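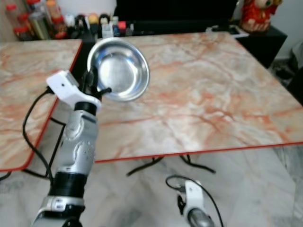

Left arm holding the steel bowl by its rim, head view

Stedmont Manipulation Group
Minutes of the project meeting, February 13, 2025

1. Minutes of the last meeting
Accepted, after the word "solved" was changed to "attempted" in two places.

2. Rim grasps: the Chisholm method
The group heard a report on the Chisholm method, under which the policy first predicts a point on the rim of a bowl and only then plans how to get the fingers there. The older policy went for the middle of the object, a sound plan for an orange and a poor one for a bowl.

Both policies were trained on 1000 demonstrations and tested on bowls only. The new one needed fewer second attempts. It was also slower, and spent long enough hovering near the rim that one member asked whether it was reading something. The meeting agreed that the result may be called encouraging in the draft. "Robust" is to wait until there is a second kind of bowl.

Steel remains a nuisance. Highlights slide along the rim as the head camera moves, and the predicted point tends to slide after them. Masking the brightest pixels helped in one set of trials and did harm in another. Both sets go in the paper, in the same table, with no footnote suggesting that one of them was the real one.

3. Wrist views
Discussion turned to whether the wrist cameras earn their place in the training data. With the arm low and nothing between the fingers, much of what they record is floor. 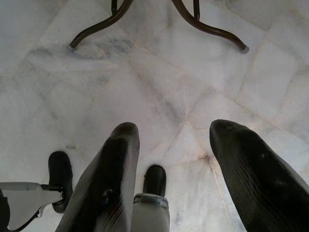
Mindcombe objected that throwing out the floor views would be a mistake, as the policy has to learn what an empty gripper looks like from somewhere, and asked that any pruning be tried on a copy first. The point was taken. Pruning will be tried on a copy, which several of those present said had been the intention all along - the previous minutes do not bear this out.

It was agreed to train 4 versions: full wrist data, half, none, and one with the wrist views shuffled between episodes. The last is there to find out whether the policy looks at them at all.

4. Labelling the moment of contact
The labelling guide asks for the first video frame in which finger and rim touch. Agreement between labellers on this is low and has been getting lower since the guide was improved. 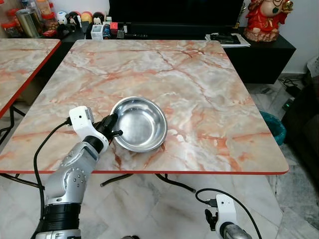
Contact labels matter to the Chisholm method more than to the older one, as the rim point is scored against them. Flaldale proposed a third label, "near", for anything that cannot be settled from a single view. With the bowl on the table and a black fingertip almost at its rim, the head camera leaves very little to separate touching from not touching, and labellers have been filling in the rest from optimism. The proposal was adopted. 2000 episodes will need a second pass, and the enthusiasm in the room dropped noticeably once this was worked out.

5. Actions
Stedmont to rerun the highlight masking with the thresholds fixed beforehand and written down.
Mindcombe to make the copy of the wrist data.
Flaldale to rewrite section 7 of the labelling guide, at no more than its present length.
All to send comments on the draft before the March meeting.

6. Any other business
The title of the paper was raised again. It was put off again.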